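Looking after the hand grippers at Idcombe

The Idcombe table has two hand-held grippers in regular use, and since May the upkeep of both has been with Apolline Hervieu and Thibault Royer. Several readers at the other sites have asked how they go about it, so this item sets out the routine as it stands.

The table is a two-handed cell. The operator holds one gripper in each hand and works through small household tasks. At present these are mostly sorting and boxing jobs with hair clips, which are light, oddly shaped and hard on the finger pads. A metal clip gripped slightly off centre puts all the load on one or two ribs, and after a few hundred grips the rubber starts to polish. Once that happens, smooth plastic slides out.

Pads are checked at the start of each session with the jaws open and a lamp held low to one side. Shiny patches show up quickly in that light. If there are any, the pad is wiped with a damp lint-free cloth, left to dry and looked at again. Most of the time it is only hand cream or dust. If the shine is still there the pad comes off. Thibault changes left and right pads on the same jaw set together, as a new pad facing an old one makes the grip pull to one side. 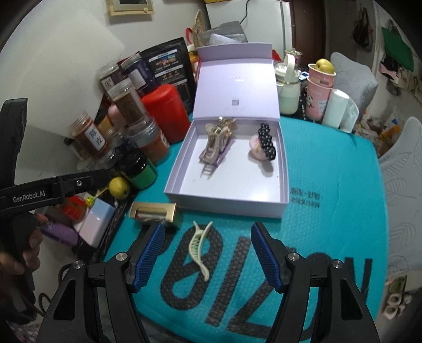 Clip work on the turquoise mat, with the jaws open over a cream claw clip and the gift box behind.

Screws on the jaw housings are checked every 90 hours of use. They should be nipped up by hand with the short driver and no more. One housing was cracked in spring by somebody leaning on a long-handled driver, and the replacement took longer to arrive than anyone would have liked. If a screw keeps working loose, put a note in the log and tell Apolline. Please do not reach for the thread glue.

After any work on the jaws, the opening has to be set again. Close the gripper fully, zero it, open it fully and read the value. Do this 4 times. If the readings agree, write down the last one and carry on. If they wander, the usual cause is grit in the slide, and a soft brush clears it. Hervé Rey had one case at Ustell where brushing made no difference and the fault was a bent stop, so it is worth looking there before taking anything else apart.

The mat needs attention as well. It is padded, and it gives a little under the fingers, which helps when picking up flat pieces. It also holds crumbs and hair. Lift it once a week, shake it outside and wipe the table underneath before it goes back. Keep it the same way round each time so that recordings from different days line up.

Log entry 2542 is a good one to copy if you have not written up a pad change before. It gives the hours on the old pad, the side, the opening readings and one line on what the operator had noticed — in that case, small clips turning in the jaws as they were lifted. Entries that only say "changed pads" are not much use to the next person.

Spare pads are kept in the second drawer at Idcombe, and there were 51 left at the last check. Pons and Ustell should order through Yesenia Camacho, who needs the site name and the gripper the pads are for. Worn pads can go back to her in the same envelope. Vsevolod Pavliuk is comparing wear between the sites and would like to see them before they are thrown away.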